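Tabletop sorters wanted, skincare and small bottles

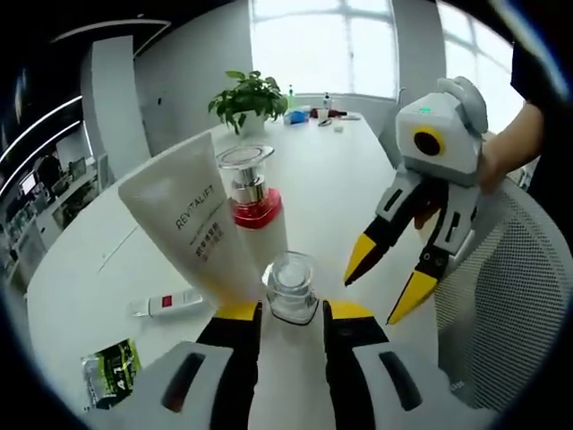
Short job, paid, starts January 2018 and runs till the shelves are done. We need people to sort, pair up and set out cosmetics at the long tables in our Lanasham rooms. Jars, squeeze tubes, tall bottles with caps, sachets, that kind of thing. No sales. No makeup skills needed either, you dont have to know a toner from a cream.

**What you'd do**

- take a mixed tray, stand things up on the table, lids on, labels facing you
- put glass jars with glass lids down gently. Please. We lost a fair few in November
- group by type first, then by brand. Plenty of the labels are in Chinese, so reading some is a plus but not required, there's a match sheet
- pack the finished group back in its tray and start the next one
- wipe down your bit of table at the end

Total on the list is 3,267 items, most of them small. A tray takes around 34 minutes once you have the hang of it, longer on your first day and thats fine.

**Who**

11 places. Steady hands, OK with sitting for long stretches (or standing, tables are a bit low for tall people). Patient with fiddly caps. If you react badly to perfume or face cream this is not the one for you, some tubes leak and the smell hangs about. Over 18 only.

Kaushik people from last round can come back, just say so when you write and skip the tryout.

**Hours and pay**

Half days, mornings or afternoons, pick one and stick to it. Flat 800 dollars for the full run, paid by Bririer in two parts, first part after week one. Bus fare on top if you keep the tickets. Coffee yes, lunch no. Drinks stay off the tables.

**Tryout**

One tray, unpaid but quick, with Gladys Sotelo at the Kurken entrance. She'll show you the match sheet and watch you do a few jars and a few tubes. Short sleeves or sleeves you can push up, they catch on the tall bottles and then the whole row goes over. Long hair tied back.

**To apply**

Send your name, phone, morning or afternoon, and a line on any packing, shelf or stockroom work you've done. No resume needed. Goes to Josué Fontes at the Bririer front desk, paper note is OK. He is out most afternoons so leave it in the tray marked SORTERS and he'll call you back. Places go in the order people pass the tryout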